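3.2 Finding the dens again

I should say up front that we got lucky with Kuredton. The island has just one landing beach, the foxes mostly den on the grassy slope behind it, and my co-author and I could walk the whole slope before lunch if the fog stayed off (it often didn't!). We started in April, when the vixens stay close to home, and we used ear tags and trail cameras, no collars at all. I'd worn out my patience with collars on the Vundalo survey, where two animals came back with rubbed necks, and I wasn't keen to see that again.

Each den got a camera on a short stake, set 8 meters from the main entrance. We tried closer at first and the foxes chewed the straps. Over the season the cameras gave us 845 usable visits, and I looked through every one of them myself, usually at night with the heater on.

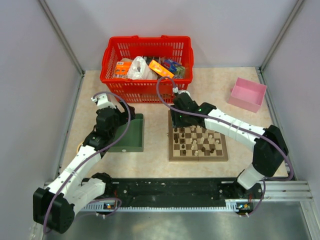 Figure 2. Two robot arms over a marble-patterned work surface, with a red shopping basket of grocery-style items near the back.

Telling the foxes apart was harder than I'd hoped. Ear tags are great in daylight, but after dark they flare white and you can't read a thing, so for night visits we leaned on tail tips, torn ears and the way a certain few of them walk. If we couldn't agree on a fox, we left it as unknown. I know that throws away data, and I'd still do it the same way.

Visits to the lower dens dropped off once the seabirds came in, and the upper dens got busier. We saw the same shift at Nutier, though the slope there is steeper and the birds nest later, so I wouldn't push the comparison too far.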